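March, notebook, late afternoon. Glaze bench.

Okay, so the celadon. I opened the kiln a bit before three and I'm pleased, mostly! The test tiles on the middle shelf came out that soft gray-green Natalina Valentini keeps asking for, and the ones on the bottom shelf came out like old dishwater. Same bucket, same dip, same bisque. The bottom of that kiln is cold and I've been pretending otherwise since before the holidays.

Recipe is still Umov, batch 13, with the iron left where it was. I sieved it twice this time (my wrist knows about it). Bucket holds 4000 grams dry and I mixed the whole thing, so if we hate it we are going to be hating it for a long while. It settles fast. By the time I'd done the first row of tiles there was a hard layer down there I could have stood a spoon in. Jussara Damasceno says a pinch of Epsom salts, dissolved first, and stir like you mean it. Tried that on a cup of it after lunch and it does hang better. Will do the rest of the bucket tomorrow unless someone beats me to it – please beat me to it.

Pinholes: only on the Vurnport clay, none on the Xavier. I fired both bisques together so I don't think it's the bisque. Could be that the Vurnport is groggier and traps air when I dip fast. Dipped two tiles slowly, counting to four, and they went on way too thick and crawled at the corners, so that's no answer either. Next go I want to wipe them with a damp sponge first and wait a few minutes.

Color matching next. Natalina wants the glaze for a bathroom, a run of tile at the back of a tub, and she wants to know how it sits against plain glossy white. It's a fair question and I hadn't thought about it at all. Celadon next to raw clay looks green. Next to a bright white it might go straight to gray, or to that minty toothpaste color, and I'd rather find out on six tiles than on a whole wall.

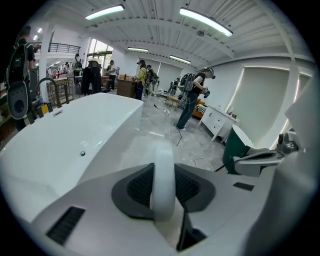 White tub, black gooseneck faucet.

The black is the part I keep coming back to. I held a middle-shelf tile up to the black slip sample and the green got deeper right away, much nicer than against the white sample, where it went sort of polite. So maybe a thin line of black slip tile along the top edge? I made a note to roll some narrow strips and see if they stay flat. They won't, they never do, but I have sandbags.

Firing notes before I forget. Slow to 200, held there with the lid cracked, then medium up to 1450, then I turned everything up and went home for dinner. (Fahrenheit on both, for whoever reads this after me and panics. Those are only the early stops, the top is on the cone sheet taped to the wall.) Witness cones: middle bent just like the picture in the book, bottom barely nodding. I'm going to try a longer soak at the top and leave the lowest shelf empty, which costs us a row of mugs, sorry Jussara.

Oh, and the Grarnidow kiln wash is flaking again. Found a crumb of it stuck in the nicest tile of the lot, dead center. Ground it off and you can still feel the spot with a thumbnail. Shelves two and five need scraping back to bare before anything else goes in, and wear the good mask, the one with the purple filters.

To do: salts in the bucket, strips for the black edge, scrape the shelves, order more cones. Slow-cool one load and see if the green holds. Tile 4B is on the windowsill if anybody wants to look at it in daylight.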